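Sorkarwood Outdoors Community > Camping > Sleeping gear

Cold from underneath on a 30 degree bag – do I need a new bag or a new pad?

Asked by Haris Kelmendi
Tags: sleeping pads, sleeping bags, R-value, shoulder season

I went out for two nights at Codton in February and was cold both nights, mostly along my back and hips. The low was 24 F the first night and a bit warmer the second. My bag is a synthetic one rated to 30. I wore a base layer, fleece pants, a hat and dry socks.

The pad is an uninsulated inflatable that I bought for summer trips. I can't find an R-value on it or in the booklet. A friend says the bag is the problem because it was colder than the rating. That makes sense, but my chest and arms felt fine and it was only the side touching the ground that got cold. When I rolled over, the new side got cold within a few minutes.

I have money for one thing this year. A down bag rated to 10 or 15 costs a lot more than a good pad, so I don't want to buy the wrong one first. I sleep on my side, I'm 5 foot 11, and I usually walk in a few miles, so weight matters some but I'm not counting ounces. I go out maybe five times between October and April. The tent is a regular two-person with a mesh inner.

Other things that may matter: I was set up on bare packed dirt, no snow. I ate dinner early and did not have anything before bed. The bag has been washed twice and lived in its stuff sack for most of last year.

3 answers

Answer by Lejla Perić
Marked as accepted

Buy the pad.

What you describe is heat going into the ground. The insulation under you in a sleeping bag gets crushed flat by your weight and does very little, so the pad has to do that job. An uninsulated air pad is usually somewhere near R 1. The air inside moves around and carries your heat down to the cold side. That is fine in July and not much use on frozen dirt.

For the temperatures you gave, look for an R-value of 4 or higher. If you expect to go much below 20, or camp on snow, go to 5 or more. Most brands now test to the same standard (ASTM F3340), so you can compare numbers between them. Be careful with older pads sold used, as the numbers on those were often measured in whatever way the maker liked.

Since you sleep on your side, get at least 3 inches of thickness if it's an inflatable. Your hip pushes down further than you think, and if it touches bottom you're back where you started. Get the regular length, 72 inches. The wide version is worth a few extra ounces if your knees hang off the edge.

R-values add together. If you put a closed-cell foam pad with an R-value of 2 under your current one, you'd have about 3 total. Foam pads cost little and can't go flat. I would try that on one trip before spending more. If it fixes most of the problem you have your answer, and the foam is still useful later under the new pad.

About the bag: a 30 degree rating does not mean you'll be comfortable at 30. If it was tested to the ISO standard there should be two numbers on the label, comfort and lower limit. The number in the name of the bag is often the lower limit. The comfort number can be 10 degrees warmer. So your friend has a point, and at 24 you were past what the bag is made for. But your chest was warm and your back was not, and that says pad.

Also take the bag out of the stuff sack when you're home. Hang it in a closet or keep it in a big cotton sack. Synthetic fill that stays compressed for months loses loft and doesn't get all of it back.
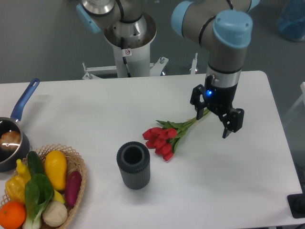 Damir Krasniqi: Agree on the pad, but I'd put a number on the foam test. Mine was the thin blue kind from a hardware store and it made almost no difference at 25. Check the R-value of the foam too, they are not all 2.

Haris Kelmendi: Thanks. I have a foam one somewhere from a yoga class. Would that do?

Lejla Perić: For one night in the backyard, sure, as a test. I wouldn't carry it. Most yoga mats are dense and heavy for what you get, and some of them soak up water.

Haris Kelmendi: OK, will borrow a proper one and try it.

Answer by Abundio Barajas

Pad first, like Lejla says. A few things that cost nothing and will help with whatever you end up buying:

Eat before bed. Something with fat in it, nuts or cheese. You said dinner was early, so by 2 or 3 in the morning you were running on very little.

Fill a hard water bottle with hot water, check the lid twice, put it in a sock and keep it between your thighs. It's good for four or five hours.

Don't blow up the pad by mouth in the cold. Your breath puts moisture inside. Use the pump sack if it comes with one. Also top it up right before you lie down, as the air shrinks when it cools and the pad goes soft.

Pick the spot with some care. Dry leaves or pine needles under the tent are warmer than packed dirt, if the place allows you to camp there. Low ground near water is colder and wetter – moving even a short way up the slope can help a lot. At Codton the upper sites are better for this than the ones by the creek.

If there is still money left over, a fleece liner adds a few degrees. Don't believe the labels that say 15 or 20. In my experience it's closer to 5.

I used a self-inflating foam pad for nearly 30 years of fall hunting and never had a problem with it, but it's heavy. For a few miles it's fine.

Comments on this answer

Canan Oral: The soft pad thing got me at Denotau last winter. I thought I had a leak and patched a seam that was fine.

Damir Krasniqi: Same here. Leave it blown up ten minutes, then add air. After that it stays put.

Answer by Canan Oral

Get a cot. I was cold for years on the ground and then I bought a cot and I sleep great now. They have folding ones that fit in a car trunk.

Comments on this answer

Abundio Barajas: He walks in. And a cot with no pad on it is colder than the ground if there's any wind under it.

Canan Oral: Missed the walking part, sorry. I do put a pad on mine.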